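Three months of the arm, and how we're getting on

When I started at Clato we had 50 hot meals to get out by noon and everything was done by hand, swearing included. We're up to 300 now, and since March part of the prep and nearly all of the putting away has been going over to the Drament system. I said I'd write something once I'd stopped being cross about it, so here goes!

The bit I hadn't expected is how much of it gets worked out on a computer first. They've built a pretend kitchen, and the arm practises in there with forks and kitchen roll before it's let near ours.
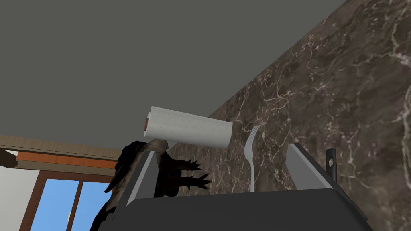
Aleksandra Wieczorek used to run the wash-up with me, and she's now the one who goes through the practice runs every morning and writes down what went wrong. She got a pay rise for it (good, she'd earned it). I miss her at the sink though. We used to put the world to rights over those trays, and now she's upstairs with a headset on and I get a wave at lunch.

My own job has shifted too. I do less lifting, which my back is thrilled about, but a lot more checking, and checking is tiring in a way I can't quite explain to my husband.
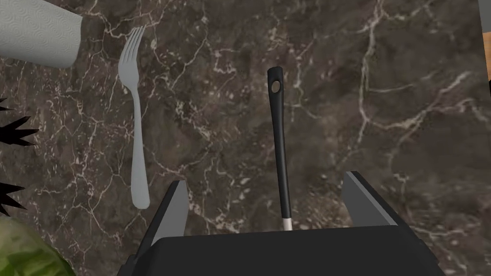

Hours are the thing everyone asks me about. Mine haven't been cut, but two of the evening lot went down to 80 a month and they weren't happy, and I don't blame them. We've got a meeting with Abernathy about it next week and I've got five questions written on the back of a delivery note already.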